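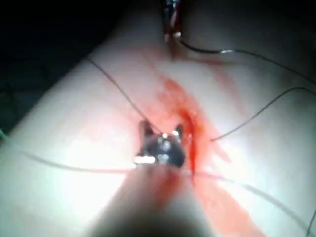
Falard Pattern Books: Cataloging and Online Access
Progress report for the second funding period
Submitted to the Mutitz Fund by the Khunthong Print Archive

Where we are

The grant pays for an item-level catalog of the wallpaper and textile designs that came to us from the Falard works when it closed. There are 1,840 sheets in the award. At the end of the period 663 of them had a finished record, meaning one that has been checked by a second reader and has a shelf location that matches the shelf. The last report gave a higher figure. It counted drafts, and we should not have put it in that way. We would ask the Fund to use the lower number from now on.

At the present pace the work will not be done by July. We could get there by dropping the second reader, and that was suggested to us more than once. We tried it on one box as a test. The records looked fine on screen, and then we pulled the sheets and found repeats described as separate designs, a border entered upside down, and several colorways merged into one entry. Fixing that box took longer than doing it properly would have.

Attribution

The application said the project would "identify the designers behind the Falard style." We wrote that sentence and we no longer think much of it. Very few of the sheets are signed. Where there are initials, they turn up on sheets that differ so much in handling that they may belong to whoever approved the design, or to the engraver, or to a clerk. The order ledgers are more use. They record what was printed and in what quantity, but they seldom say who drew it.

We have therefore stopped entering names on the basis of style. A record now carries a name only where there is a document to back it up, and the document is cited. Older attributions from the works' own anniversary booklet are kept in a separate field marked as claimed. Readers who know the booklet will complain that the catalog has lost information. In our view it was never information to begin with, but they will at least be able to find it.

There is one better piece of news. Five of the ledgers use a pattern number that also appears, in pencil, on the backs of many sheets. Where the two agree we can tie a sheet to an order and so to a season. We do not yet know how far this will hold. The numbering seems to have been restarted at least once, and until we know when, we are giving a range of years instead of a single one. 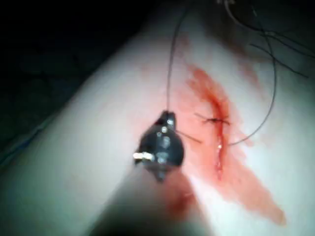

Fig. 2. Instrument jaws at the working site, close view.

Imaging and the database

Photography is ahead of cataloging, which sounds better than it is. Images without records can't be searched, and they take up space we pay for. We have slowed the camera work and moved those hours to description.

The Wirkik database does most of what we were told it would do. It does not handle parts of a set well. A frieze, a filling and a dado made to hang together have to be entered as three things with a note, and the note doesn't show in the public view. We reported this early in the period and have been told it is on the list. We would not count on it. In the meantime we enter the pattern number in the title, which is ugly but works.

Color is the other weak point. The test group of outside readers liked being able to search by color, and the results pleased them. They pleased us less. The tool reads the paper as well as the ink, so anything on a browned sheet comes up under yellow. We have left the feature switched off in the public version.

Public use

The application promised an online audience. The trial site has had visitors, but most leave after one page, and we suspect a good share are not people at all. We would sooner report the inquiries that reach us by email, which are few and mostly good: a paper conservator, a restorer of period rooms, a student working on printed borders.

Spending and what we ask

Staff costs are on budget. Storage is over, for the reason given above, and travel is under - one planned visit to see related ledgers was called off when the holding library closed its reading room for repairs.

We ask for an extension of 6 months with no new money. The unspent travel line would cover the storage overrun and part of the second reader's time. If the Fund would rather hold to the original date, we propose cutting the scope to the sheets that can be tied to a ledger and leaving the rest with a box list.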